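Adenby 653 Open Steel Bin
Made by Ploltgate

The Adenby 653 is an open-top metal bin for loose small goods: hand tools, fittings, eyewear, odd stock that has no fixed slot of its own. It is meant to stand on a table or bench at working height and to be emptied and refilled many times a day. It has no lid and no dividers.

Construction

The body is folded from sheet steel and seam welded. The end panel is sloped, so that items slide toward the floor when the bin is filled from a carton. Walls are finished in matte gray. The floor is left bare on purpose – paint on a bin floor chips within weeks and the chips end up in the goods.

Two small round holes pass through the floor. They take M6 bolts when the bin is to be fixed to a bench, and may be left open otherwise. Very small parts (washers, short screws) will find these holes. Use the plug set, ordered separately, or put such parts in a tray.

Data

Model: 653
Body: sheet steel, 2 mm
Floor: bare steel
Rated load, evenly spread: 15 kg
Inside depth: 300 mm
Lid: none
Fixing: through floor, M6
Stacking: not when loaded

Loading

Mixed items can be put in without sorting. Heavy pieces should go in first and be set down by hand. Dropping them from the rim will not harm the bin, but it will harm whatever is already in it. Items with lenses or clear plastic shells should not be stored under metal parts for any length of time. For goods of this kind we supply a felt insert, which covers the floor and the lower part of the walls and lifts out for washing. The insert reduces the inside depth slightly and must be cut to clear the bolts if the bin is fixed down.

Keep the load below the rim. An overfilled bin is slow to pick from, and pieces near the edge get knocked out.

Wear

Bare steel marks quickly. Scratches, smears and dark stains on the floor are normal in service and do not affect the load rating. The sloped panel takes most of the scraping, generally as short vertical scratches. Replace the bin if the floor no longer lies flat, if a weld has opened, or if a burr can be felt on any edge that hands pass over. A single burr may be filed down and the edge wiped clean before the bin goes back into use.

Clean with a dry brush, then with a cloth and a little light oil. Do not use chlorine cleaners. Do not leave water standing on the floor – surface rust starts at the scratches first.

In use

A worn bin with mixed contents on a wooden tabletop, including a tape measure and a pair of blue-framed sunglasses:
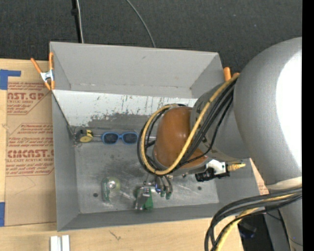 Boyang Qian writes that the felt insert is worth ordering with the first bin, and that it should be cut a little oversize at the corners, as it shrinks after the first wash. We have since added this to the fitting sheet.

Ordering

The bin ships singly, assembled, with the edges already deburred. The felt insert and plug set have their own order lines. Bolts are not supplied. The earlier Poltitz bin has the same hole spacing, so existing bench holes can be used again.

Page revised 2020-04-10

Comments (3)

kestrel_shop
Does the insert fit the older Poltitz? Mine is a touch narrower at the bottom.

Ploltgate
It fits after trimming one long side. Use a sharp knife and a steel rule.

M. Kaczmarczyk
Had ours since November. Floor looks terrible, bin is fine. Would like a shallower version for the front counter.

Contact Ploltgate sales and spares | © 2020 Ploltgate | Back to top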